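3.2 Opening and closing of hard-shell cases

Cases came from two lots, Eken and Allard, 40 of the first and 54 of the second. All black, all with a hinged lid. Sizes mixed. We wanted the kind of case people keep meters and small tools in, the kind that gets opened and shut many times a day and that gets blamed when something inside goes missing or gets damp. Prior work (Kiani trials, August) looked mostly at drop damage. Lids were left out of it. We think lids matter more.

Procedure was short. Case flat on a white table, lid opened, lid closed, latches checked by hand. Repeat. Target was 2000 cycles per case for the Eken lot and 4000 for Allard, the higher number because the Allard sheet asks for it. Foam inserts were taken out first as they push back on the lid and muddy the closing force. Straps, where fitted, stayed on.

What we scored: play at the hinge, latch grip, warp along the rim. Play at the hinge was felt by hand and then gauged. Rim warp was read with the lid down and no latch engaged - a latched lid hides it. Labels on the lids were left alone unless they peeled, and peeling was noted but not scored.

Results in brief. Hinge play grew early and then levelled. Latches on the Eken lot lost grip sooner then we had hoped, mostly on one side, the side nearest to whoever loaded the table. Rim warp was small in both lots. One Allard case showed warp from the start and was kept in, which pulls the mean up a little (see Table 4). Carrying handles not scored. A loose handle did show up in the notes a few times and probably deserves its own test.

Figure 6 gives the lid work and the outside hardware. Note how much sticks out past the body on these cases: latches, hinge bumps, handle. All of it catches on shelving and all of it adds to wear we did not not measure.
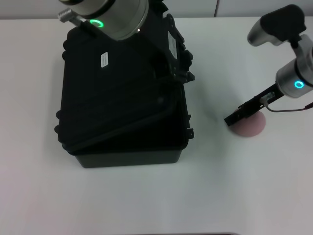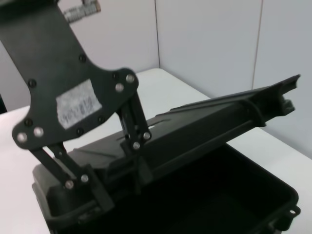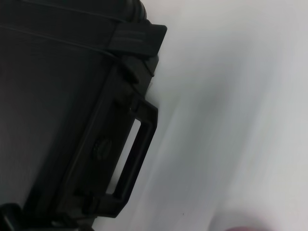 Figure 6. Black hard-shell cases on the test table. First: lid tilted back. Third: strap, round knob and carrying handle.

Xolani Buthelezi, commenting on the draft, objects to the hand check on the latches. Two people will not press the same way, he writes, and the one-sided loss of grip in the Eken lot "could be your thumb and not their latch." He asks for a pull gauge on both sides, and for the warped Allard case to be dropped from the mean and reported alone.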